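Zwischenbericht Juni
Vorhaben: Zweihändiges Greifen durch Vormachen
Zuwendungsempfänger: Roston, Arbeitsgruppe Teleoperation
Berichterstatterin: Suryani Hartono
Verteiler: Förderstelle Prendix, z. Hd. Consuelo Montoya

1. Stand in Kürze

Das Arbeitspaket 2 (Aufzeichnung von Demonstrationen am Tisch) läuft seit Beginn des Berichtszeitraums im Regelbetrieb. Bis Redaktionsschluss liegen 2.000 verwertbare Demonstrationen vor, die damit den Umfang erreichen, der im Antrag für die Zwischenbegutachtung vereinbart war. Weitere 106 Aufzeichnungen wurden verworfen. Arbeitspaket 3 (Training und Auswertung) hat begonnen, liegt aber hinter dem Zeitplan. Die Gründe stehen in Abschnitt 4.

2. Durchgeführte Arbeiten

Die Fernsteuerung beider Hände erfolgt über Datenhandschuhe. Die Bedienperson sieht das Kamerabild des Roboters und führt die Aufgabe mit den eigenen Händen aus, die Roboterhände folgen. Zu Beginn hatten wir die Finger einzeln abgebildet, Gelenk für Gelenk. Bei Bedienpersonen mit kleinen Händen führte das dazu, dass der Daumen nicht weit genug gegenüber den Fingern stand und runde Gegenstände wegrutschten. Brian Were hat die Abbildung auf die Position der Fingerspitzen umgestellt. Seitdem genügt eine kurze Kalibrierung pro Person, die zu Beginn jeder Schicht wiederholt wird.

Aufgezeichnet werden vier Aufgabenfamilien: Aufnehmen und Ablegen, Umsetzen auf einen Teller, Übergabe von einer Hand in die andere sowie Aufrichten umgefallener Gegenstände. Die Auswahl der Gegenstände folgt der Liste aus dem Antrag, ergänzt um weiche Objekte. Der Wunsch nach weichen Objekten kam aus der letzten Besprechung mit Frau Montoya. Plüschtiere haben sich dafür als brauchbar erwiesen. Sie geben nach, haben keine eindeutige Greifstelle und zwingen die Bedienperson, sich für einen Griff zu entscheiden. 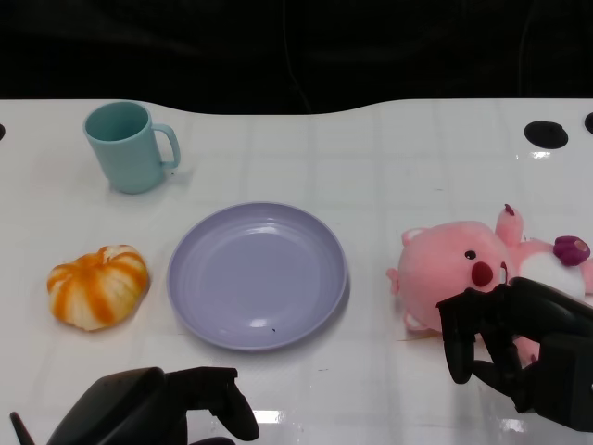
Abb. 1: Demonstration mit Plüschtier; auf dem Tisch außerdem Becher, Zierkürbis und Teller.

Die Anordnung auf dem Tisch wird vor jeder Demonstration geändert. In den ersten Wochen geschah das nach Gefühl. Bei der Durchsicht fiel Izzati Wibisono auf, dass der Teller dabei fast immer an derselben Stelle landete. Wir geben die Startpositionen deshalb jetzt per Zufallsplan vor. Die älteren Aufzeichnungen bleiben im Bestand, sind aber gekennzeichnet und werden beim Training geringer gewichtet.

Für jede Demonstration speichern wir Kamerabild, Gelenkwinkel beider Hände, Handschuhdaten und eine kurze Aufgabenbeschreibung. Die Beschreibung wird von der Bedienperson unmittelbar nach der Ausführung eingetragen. Ein Versuch, das der Auswertung zu überlassen, wurde nach kurzer Zeit aufgegeben, weil bei Übergaben im Nachhinein oft unklar war, welche Hand führen sollte.

3. Qualitätssicherung

Jede Aufzeichnung wird von einer zweiten Person gesichtet. Verworfen wird bei Aussetzern in den Handschuhdaten, bei Eingriffen von außen und bei falsch eingetragener Aufgabe. Fehlgriffe mit anschließender Korrektur werden behalten. Das weicht vom Antrag ab, in dem nur fehlerfreie Durchgänge vorgesehen waren. Nach den ersten Trainingsläufen halten wir die Korrekturen für nützlich: Ein Modell ohne solche Beispiele bleibt nach einem verfehlten Griff stehen oder wiederholt dieselbe Bewegung. Wir bitten um Zustimmung zu dieser Änderung.

Die meisten verworfenen Aufzeichnungen gehen auf einen defekten Stecker am linken Handschuh zurück. Er wurde vom Lieferanten Pichon getauscht.

Die glänzende Tischoberfläche erzeugt je nach Beleuchtung deutliche Reflexe. Ob sie das Training stören, ist offen. Eine Vergleichsreihe mit matter Auflage ist vorgesehen.

4. Erste Ergebnisse und Abweichungen vom Plan

Das erste Modell wurde mit dem Teilbestand »Aufnehmen und Ablegen« trainiert. Bei festen Gegenständen gelangen ihm 79 Prozent der Versuche. Für weiche Gegenstände liegt noch kein belastbarer Wert vor. Nach dem Eindruck aus den Probeläufen fasst das Modell dort zu zaghaft zu und verliert den Gegenstand beim Anheben.

Übergaben von Hand zu Hand beherrscht das Modell bisher nicht zuverlässig. Die loslassende Hand öffnet meist zu früh. Suryani Pangaribuan prüft, ob sich der Zeitpunkt besser aus den Motorströmen als aus dem Kamerabild ableiten lässt.

Der Verzug in Arbeitspaket 3 beträgt 4 Wochen. Ursache ist der Umzug der Daten in die Ablage Clukudura, deren Importformat vor der Übernahme angepasst werden musste. Die Übernahme ist abgeschlossen, Mehrkosten sind nicht entstanden. Der Endtermin des Vorhabens bleibt unverändert, der Puffer vor dem Abschlussbericht ist damit allerdings verbraucht.

5. Mittelverwendung

Personalmittel wurden planmäßig abgerufen. Bei den Sachmitteln sind die Ersatzfinger noch nicht beschafft. Die vorhandenen Fingerkuppen halten länger als angenommen, und wir möchten die Bestellung in das nächste Quartal verschieben. Reisemittel wurden nicht in Anspruch genommen.

6. Nächste Schritte

- Aufzeichnung weiterer Übergaben, vorrangig mit weichen Gegenständen
- Vergleichsreihe matte/glänzende Tischoberfläche
- Training mit dem Gesamtbestand, getrennte Auswertung nach Aufgabenfamilie
- Einarbeitung einer weiteren Bedienperson
- Übersicht der verworfenen Aufzeichnungen als Anlage zum nächsten Bericht

Rückfragen zu den Abschnitten 2 und 3 bitte an Izzati Wibisono, zur Mittelverwendung an die Unterzeichnerin.

Suryani Hartono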